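COMMUNIQUÉ DE PRESSE

Hernari ouvre à Panutby son premier magasin de quartier consacré aux légumes de saison

Panutby, le 1er septembre 2026

La coopérative Hernari a le plaisir d'annoncer l'ouverture de son premier magasin dans le centre de Panutby, au numéro 24 de la rue des Tanneurs. Jusqu'à présent, les producteurs de la coopérative vendaient leurs légumes au marché couvert et par un système de paniers à commander. Avec ce nouveau lieu, les habitants pourront acheter chaque jour ouvrable, en petite quantité et sans abonnement.

Le projet a été préparé pendant 16 mois. Il réunit onze exploitations maraîchères situées dans la vallée de Skumau et sur le plateau voisin. Toutes travaillent en pleine terre et sous des abris non chauffés. Les récoltes sont amenées à Panutby le matin, dans une camionnette commune, et le magasin ouvre ses portes ensuite.

« Beaucoup de clients nous disaient qu'ils voulaient acheter trois carottes et un poireau, et pas une caisse entière pour la semaine », explique Mwajuma Kombo, directrice de la coopérative. « Une personne qui vit seule ne peut pas toujours finir un grand panier. Nous avons écouté cette demande et nous avons cherché un local où l'on peut venir à pied, entre le travail et la maison. »

Une offre qui change avec la saison

Au mois de septembre, le choix est encore large. Les clients trouveront des tomates, des courgettes, des poivrons, des haricots verts et les premières courges. Les carottes, les betteraves et les pommes de terre seront présentes pendant tout l'automne et tout l'hiver. Les salades et les herbes seront proposées selon la récolte du jour, et il est possible qu'elles manquent certains après-midi.

La coopérative a fait le choix de ne pas compléter ses rayons par des produits achetés loin. Quand un légume n'est plus disponible dans la vallée, il disparaît du magasin jusqu'à l'année suivante. Une ardoise placée à l'entrée indique le nom de chaque exploitation et le jour de la cueillette.

À côté des légumes frais, une petite étagère présente des produits transformés par les membres : soupes en bocal, coulis de tomate, légumes au vinaigre et confiture de potiron. La farine et les lentilles viennent de la ferme Peixoto, qui est aussi le membre le plus ancien de la coopérative.

Des prix fixés avec les producteurs

Les prix sont décidés chaque quinzaine, dans une réunion où chaque exploitation possède une voix. Ils sont calculés à partir du coût réel de la culture et du transport. Une part est gardée par le magasin pour le loyer, les salaires et l'électricité. Le détail de ce calcul peut être consulté à la caisse par toute personne qui le souhaite.

Les légumes de forme irrégulière ne sont pas écartés. Ils sont vendus à un tarif réduit, dans le même rayon que les autres. Pendant les ventes d'essai organisées au mois d'août, ces légumes ont été parmi les premiers à être épuisés.

Le financement du magasin provient en grande partie des parts sociales souscrites par 187 habitants de Panutby et des communes proches. Une part donne le droit de participer à l'assemblée annuelle, mais elle n'est pas nécessaire pour faire ses achats. Le magasin est ouvert à tous.

« Nous ne savons pas encore quel sera le rythme de l'hiver », précise Mwajuma Kombo. « Les mois de février et de mars sont toujours difficiles pour un magasin de légumes. Nous préférons commencer avec une équipe petite et des horaires raisonnables, et nous ferons un premier bilan au printemps. »

Réduire les emballages

Les produits sont vendus en vrac et au poids. Les clients sont invités à apporter leurs sacs, leurs boîtes ou leur panier. Des sacs en papier restent disponibles à la caisse contre une petite participation. Pour les bocaux, une consigne est appliquée : le verre peut être rapporté propre, avec son couvercle, et la somme est rendue immédiatement.

Les fanes de carottes et de betteraves sont laissées sur demande. La coopérative distribuera aussi des fiches de recettes simples, rédigées par ses membres, afin que les feuilles soient cuisinées et non jetées. La première fiche est consacrée à la soupe de fanes et la deuxième au pesto.

Le meuble à légumes, avec sa façade de bois clair, convient bien à cette manière de vendre.

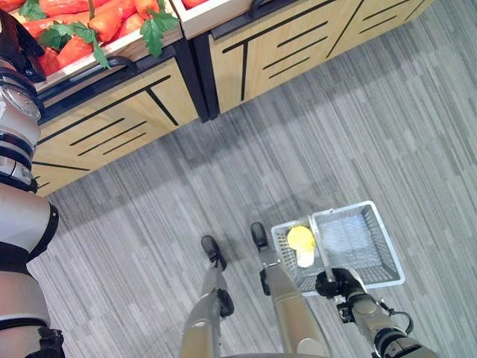

Informations pratiques

Adresse : 24, rue des Tanneurs, Panutby. L'entrée est de plain-pied et un stationnement pour vélos se trouve dans la cour.

Horaires : de 11 heures à 19 heures, tous les jours ouvrables. Le magasin sera fermé les jours fériés.

Paiement : espèces et carte bancaire, sans montant minimum.

Paniers sur commande : le service existant continue sans changement pour les abonnés. Le retrait pourra se faire au marché couvert ou au magasin, au choix. Les abonnés qui désirent changer de lieu de retrait sont priés de le signaler une semaine à l'avance.

À propos de Hernari

Hernari est une coopérative de producteurs maraîchers de la vallée de Skumau. Elle organise la vente directe, le transport commun des récoltes et l'achat groupé de semences pour ses membres. Elle accueille également des apprentis, qui partagent leur année entre plusieurs exploitations.

Contact presse

Mwajuma Kombo, directrice, coopérative Hernari, Panutby. Les journalistes qui souhaitent visiter le magasin ou rencontrer un producteur peuvent prendre rendez-vous auprès de l'accueil, de préférence le matin.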